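Clelta Binen 23 im Test: Digitalmikroskop mit Schwanenhalsleuchte

Vorweg: Ich mag Okulare. Wer seit Jahren am Stereomikroskop sitzt, wird mit einem Bildschirm auf einem Stativ nicht so schnell warm, und das sollte man beim Lesen im Hinterkopf behalten. Trotzdem habe ich das Binen 23 von Clelta den ganzen April über auf dem Werktisch gehabt und damit gelötet, Münzen angesehen und eine alte Taschenuhr zerlegt. Bezahlt habe ich 162 Euro, selbst gekauft, kein Leihgerät vom Hersteller.

Im Karton liegen der Kamerakopf mit fest verbautem Display, ein Stativ mit Fußplatte, eine Doppelleuchte mit Schwanenhälsen, ein Netzteil und eine Anleitung, deren deutscher Teil stellenweise nicht zu verstehen ist. Was mit »Bild festfrieren nach Wunsch der Taste« gemeint ist, habe ich durch Probieren herausgefunden. Eine Staubschutzhaube fehlt. Bei dem Preis hätte ich eine erwartet.

Der Aufbau dauert ein paar Minuten. Die Fußplatte ist schwer genug, der Kopf sitzt sauber auf der Säule. Dann dreht man zum ersten Mal am Fokus und merkt, wo gespart wurde. Der Trieb hat Spiel, und zwar in beide Richtungen. Bei kleiner Vergrößerung fällt das kaum auf, beim Ablesen der Beschriftung auf einem winzigen Widerstand dreht man ständig am Schärfepunkt vorbei und wieder zurück. Toshio Chiba aus unserer Werkstattgemeinschaft hat die Schraube an der Rückseite nachgezogen. Danach war es besser, aber der Kopf ließ sich nur noch ruckweise verstellen.

Zur Vergrößerung. Der Hersteller wirbt mit einer Zahl, die man bei Digitalmikroskopen getrost überlesen darf, denn da wird der Bildschirm mitgerechnet. Brauchbar fand ich das Gerät im unteren Drittel des Bereichs. Lötstellen, Zahnräder, Prägungen: alles ordentlich zu erkennen. Weiter oben wird das Bild größer und matschiger, Einzelheiten kommen keine dazu. Der Arbeitsabstand beträgt bei mir an der untersten brauchbaren Stufe 61 Millimeter. Mit der Lötspitze kommt man da gerade noch hinein, mit einer dickeren Pinzette wird es eng.

Die Verzögerung zwischen Hand und Bildschirm ist vorhanden. Solveig Hellström, die beruflich Leiterplatten nacharbeitet, hat nach einer Viertelstunde abgewinkt und sich wieder an ihr Triantafyllou gesetzt. Mich stört es weniger, ich arbeite langsamer. Was auch mir fehlt, ist die räumliche Tiefe. Auf dem flachen Bild sehe ich nicht, ob die Spitze über dem Pad schwebt oder schon aufsitzt. Daran gewöhnt man sich laut Produktseite »im Handumdrehen«. Ich nicht.

Die Beleuchtung ist das Beste am ganzen Gerät. Die beiden Schwanenhälse bleiben, wo man sie hinbiegt, und lassen sich getrennt dimmen. Auf blankem Metall gibt es trotzdem helle Flecken, ein Polfilter wird nicht angeboten. Ich habe mir mit einem Streifen Transparentpapier vor jeder Leuchte beholfen.

Die Software heißt Vorkus und läuft auf meinem Rechner erst nach dem zweiten Start. Messen kann man damit auch, vorausgesetzt, man kalibriert bei jeder Änderung der Höhe neu. Wer das vergisst, bekommt hübsche Zahlen ohne Wert. Gespeicherte Bilder landen in einem Ordner, den man sich nicht aussuchen darf, und die Dateinamen beginnen nach jedem Neustart wieder von vorn. Überschrieben wurde bei mir zum Glück nichts. 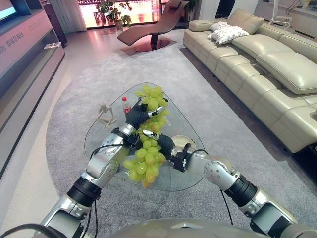
Helle Trauben über dem Glastisch

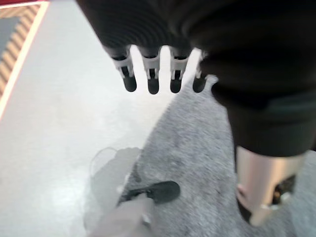
Bleibt die Frage, für wen sich das lohnt. Wer gelegentlich eine Münze bestimmt oder den Kindern einen Käferflügel zeigen will, kommt damit zurecht und kann zu mehreren auf den Schirm schauen, das geht am Okular nun einmal nicht. Zum regelmäßigen Löten würde ich es nicht kaufen. Für etwas mehr Geld bekommt man gebraucht ein einfaches Stereomikroskop, mit echtem Tiefeneindruck und ohne Netzteil, das beim Laden leise pfeift.

Das Pfeifen habe ich übrigens beim Händler gemeldet. Man hat mir ein neues Netzteil geschickt, schnell und ohne Diskussion. Es pfeift etwas höher.

Pluspunkte: Licht, Standfestigkeit, Kundendienst
Minuspunkte: Fokustrieb, Verzögerung, Anleitung, Software
Behalten? Vorerst ja, für die Uhren. Am Lötplatz steht wieder das alte.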